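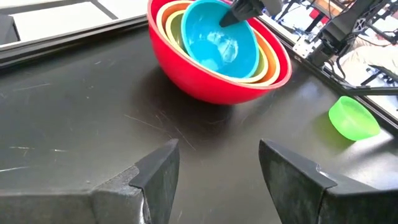
Camevano's pitch for its matt worktop oil is that one coat keeps a dark surface looking new for 800 days. I doubt it. I paid for the 32 oz tin, which is far more than a small kitchen needs, and the instructions run to a single line on the back. Black is the hardest colour to keep tidy anyway: put a stack of bright mixing bowls on it and your eye still goes to the pale scuffs and scratches.

The smell hung about until the next evening. Water does bead on it, I'll give them that, but so it did with the cheaper Protik stuff. The shop page shows 3,746 ratings, and the ones I read were mostly written the day the tin arrived.

Two stars. I'll finish the tin, then go back to Protik.

Reviewed 6/24/24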